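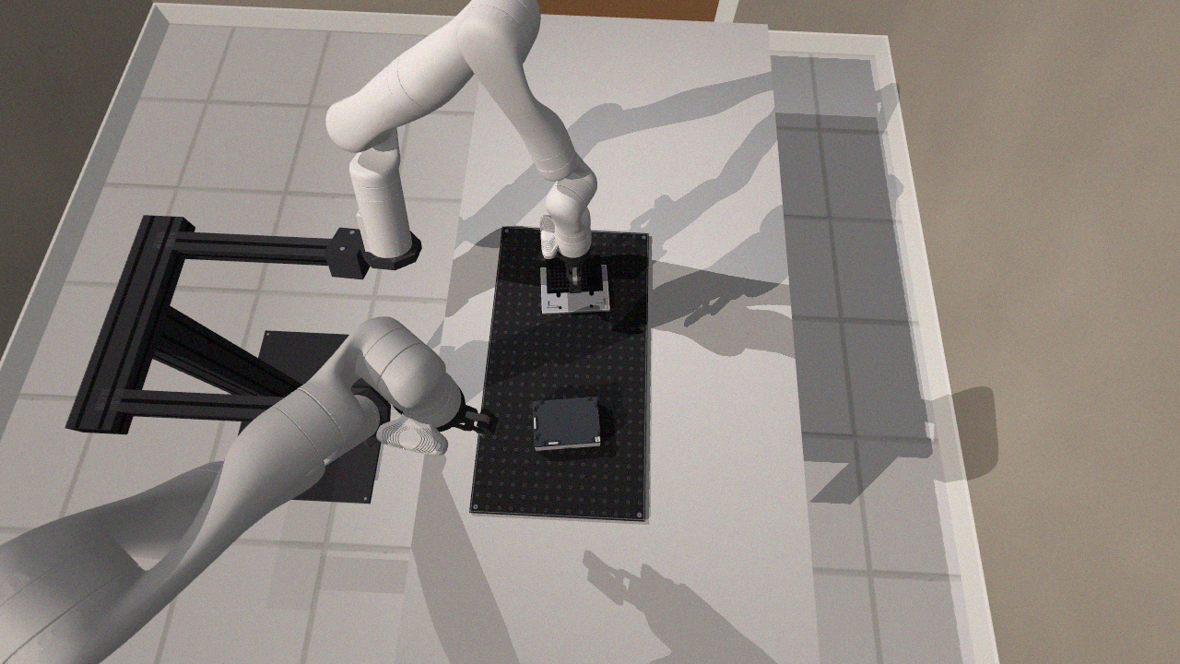
# Pre-purchase checklist - two-arm cell, Astwood

Layout rev 2, checked Jun 18, 2023. Quote from Ultside, ref 227.

- [x] Both arms reach the plate from their mounts. *Comment: checked in the layout only. Repeat on the floor before sign-off.*
- [x] Breadboard plate between the arms, hole grid clear for fixtures. *Comment: the quote lists the plate but no spare bolts. Add 47.*
- [ ] Frame rigid enough for the side-mounted arm. *Comment: brace shown, no load figure given. Hold the order for the frame until Ultside sends one.*
- [ ] Overlap of working areas. *Comment: interlock is priced as an option. Move it to the base price.*
- [ ] Spare gripper fingers, both arms. *Comment: not budgeted. Allow $800.*
- [ ] Guarding. *Comment: Rustum to quote separately - last price is from January and has expired.*
- [ ] Floor anchors and power drop. *Comment: site cost, not in the equipment line.*

Result: not released for purchase. Four open items go back to Ultside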